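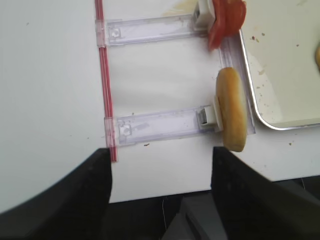 The question we get most often at this newsletter, ahead of "how do I stop receiving it", is when a machine is going to make the tea, fold the sheets and put something edible on a plate. We put it off in the June issue by saying we would look again in the new year, and now it is the new year and we have looked. The state of the art in catering is a sandwich in instalments. There is half a bun standing on its edge, a slice of tomato keeping its distance, and two black gripper fingers at the near side of the table. Anyone who has shared a kitchen with a teenager will know the layout. The crumbs are in the tray, at least, which puts the robot ahead of most of my relations.

I don't want to be unkind. Bread is a horrible thing to ask a machine to hold. It squashes, it sheds, and no two pieces of it are the same shape, even out of one packet. Tomato is worse, being mostly water with a skin on. A car door comes down the line the same size every time and doesn't mind being gripped, and that is why robots have been fitting car doors for decades while lunch is still made by a person in a hairnet. Squeeze a bun a shade too hard and you have a flatter bun, and there's no setting for putting it back.

The makers are more cheerful about it than I am. Tirnilix, who sent us the fattest brochure of the month, say their arm will cope with "soft and irregular goods", a phrase I intend to use of myself. The brochure runs to 70 pages and has a great many graphs. The price list was in a separate envelope. Clirner have gone the other way and will only talk about laundry, where they claim a towel every 13 minutes. I timed myself over a basket of washing and can report that I am still employable, though I did stop halfway to answer the door and was rather short with the man.

On the shop floor things are further along, if you pick your job. The Lucero bakery on the trading estate has had a machine stacking crates since last summer and the staff seem fond of it. It stacks crates. Asked to move a crate with a loaf sticking out of the top it halts, shows an orange light and waits for someone to come and push the loaf in. The shift log had 1,058 crates on it the night I called and two orange lights, and I'd settle for that score in most departments of my life. The bakery's owners looked at having the filled rolls done by machine as well and decided to leave it for now. The hands on the rolls line do some 70 trays a shift and also notice when the lettuce is off.

Readers wanting something for the home will have to make do with the Pristik, a floor sweeper that does a decent job on lino and gets itself stuck under our radiator most evenings. We've had it since before Christmas. It can't do stairs, it won't go near the rug with the tassels, and it costs a good deal more than a broom. I've stopped moving the chairs for it, as it felt like doing the housework twice.

So the answer for this issue is crates yes, floors more or less, towels if you're patient, sandwiches no. We'll ask again next year. If you have a machine at work that does something useful, or tries to, write in and tell us what it is and how often someone has to go and help it. Letters for the next issue should reach us by the usual date, and please do put your name on them this time.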